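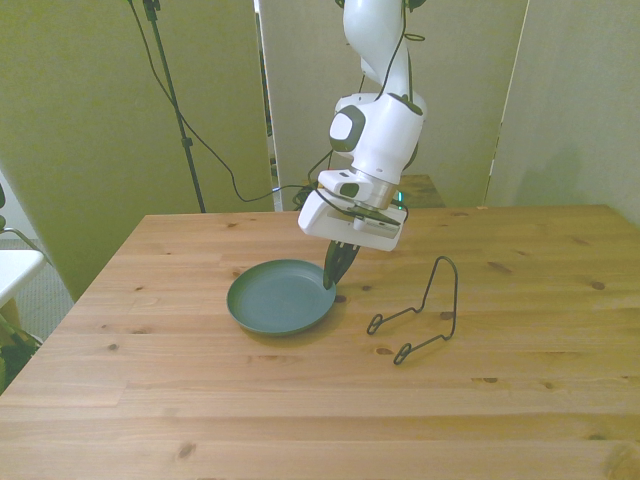
My grandmother kept one kind of salt. It lived in a jar by the stove, it was white, and it went into everything from soup to the water she soaked her feet in. If you had told her that she would one day have a descendant with five salts, two of them pink, she would have asked what the descendant did for a living, and she would have been right to ask.

I own five salts. I would like to argue that most of us should own two.

The case for kosher salt is simple and I accept it. The grains are big enough to pinch, so you can feel what you're doing. Table salt runs through the fingers like water and you find out later how much you used. Recipes confuse the matter by asking for "a teaspoon of salt" as if the word settled it. A teaspoon of fine salt weighs a good deal more than a teaspoon of coarse, and I have eaten the brine that proves it. Bushra Yousafzai made that brine, for a chicken, in March, and she still maintains that the recipe was at fault. I think she's correct. I also think she should have tasted it.

So: a coarse salt for cooking. Then something flaky for the top of things, if you like a crunch on your tomatoes, and I do. That's two. Everything past that is decoration. 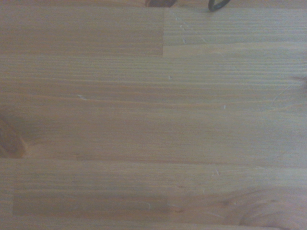 Pale wood, straight grain.

The pink salt is where I lose friends. It is a handsome color. I bought mine at Brekolwood, the sort of shop where the flour has a biography, and carried it home feeling like a person of substance. Then I did what any spoilsport would do and salted two boiled eggs, one pink and one plain, and ate them with my eyes shut while my husband handed them over in secret order. I couldn't tell. He couldn't either, although he gave a short speech about minerals before guessing wrong.

The minerals are there, I'm told, in amounts that might matter if you ate the stuff by the bowl, at which point you would have other concerns. What makes one salt different from another on your tongue is mostly the size and shape of the grains, and how fast they dissolve. Stir any of them into a pot of beans and the shape is gone. You have paid extra for a crystal and then drowned it.

I make an exception for smoked salt, grudgingly, because smoke is a real flavor and you can really taste it. The trouble is that I taste it for the rest of the day. My jar is nearly full and has been through one house move.

There's also the matter of iodine. Plenty of fancy salts don't have any added, and plain iodized table salt does, which is one good reason not to sneer at the cheap round box. My grandmother's jar had more going for it than it looked.

The usual answer to all this is that cooking should be a pleasure, and that if a gray, damp salt raked by hand out of a marsh makes someone happy on a Wednesday, I should leave them alone. Fine. I like nice things too – I once paid for butter with a ribbon on it. But I object when the nice thing turns up in the recipe as a requirement. Somebody with a single pan and a rented stove reads "finish with gray sea salt" and believes dinner is now impossible. Dinner is very possible. Use what's in the jar, use a little less than you think, taste it, and add more.

I'm not throwing my pink salt out, by the way. It's doing good work on the front steps every time they ice over.

3 comments

Flesetti
The steps!! I laughed, and then I remembered what mine cost and stopped.

saltyinthesuburbs
Disagree on smoked salt. Try it on popcorn, or on a fried egg with too much pepper. Agree on everything else, sadly, as I own seven.

Kılıçarslan
You forgot pickles. Fine salt with anti-caking stuff in it can make the brine cloudy. So that's three salts.

Related
Does pasta water need to taste like the sea?
In defense of the bouillon cube
Pepper mills I have broken
Why your garlic turned blue

Get new essays by email. Unsubscribe whenever you like.

This site uses cookies to remember your preferences. Accept | Manage settings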